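Call for Participants: Bedtime Reading and Sleep Onset Study

Nevon Sleep Research, Clelard site

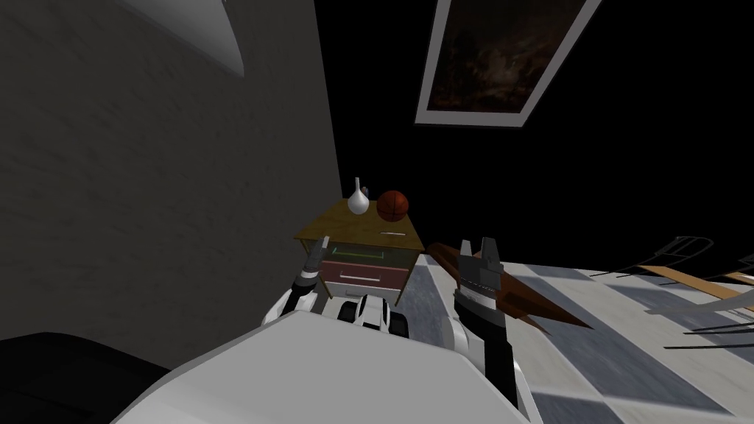
Nevon is recruiting adults for a study of reading habits and the time taken to fall asleep. The study compares printed books, e-readers and no reading at all in the hour before bed. Enrollment opens in October and continues until 80 places are filled.

Background

Many adults read in bed, and general advice on the practice is inconsistent. Earlier work by our group at the Nostthorpe site relied on sleep diaries alone. Diary entries tend to overstate the time spent awake, and they do not separate reading time from time spent trying to sleep. The present study pairs a short diary with a wrist-worn activity monitor.

Who can take part

You may be eligible if you:
- are between 25 and 60 years old
- live within commuting distance of Clelard or Ventura
- sleep alone or with one other adult in the room
- can read printed English comfortably, with or without glasses
- keep a fairly regular bedtime, between 9:30 p.m. and midnight

You cannot take part if you work night shifts, take prescription sleep medication, have been diagnosed with sleep apnea or narcolepsy, or expect to travel across time zones during the study. Parents of infants under 12 months are asked to wait for a later round.

What is involved

Participation lasts four weeks. The first week is a baseline, with no change to your usual routine. In each of the remaining three weeks you will be assigned one condition, in random order: printed book, e-reader, or no reading. Reading sessions last 30 minutes and take place in bed under a lamp supplied by the study. The lamp is fixed at 190 lumens and should not be swapped for your own.

You will wear the monitor from 8 p.m. until you get up, and complete a diary page each morning. A page takes under five minutes. There are two visits to the Clelard site, one for setup and one to return equipment. Participants near Ventura may request a video call for the setup visit - equipment is then sent by mail.

Books are chosen from a list of some 400 titles, fiction and nonfiction. Thrillers are excluded.

Compensation

Participants who complete all four weeks receive $190, paid by check or bank transfer. Those who withdraw early are paid for each full week completed. Parking at Clelard is free for study visits.

Privacy

Diary and monitor data are stored under a participant number. The monitor records movement and light level only - it has no microphone and no location tracking. You may withdraw at any time without giving a reason.

How to apply

Send your name, age, usual bedtime and a daytime phone number to Marisol Medrano, study coordinator. A screening call of 15 minutes follows. Questions about the study design should be directed to Calum Rankin, principal investigator.

Filed under: Get Involved / Paid Studies / Adults

Contact | © Nevon Sleep Research | Back to top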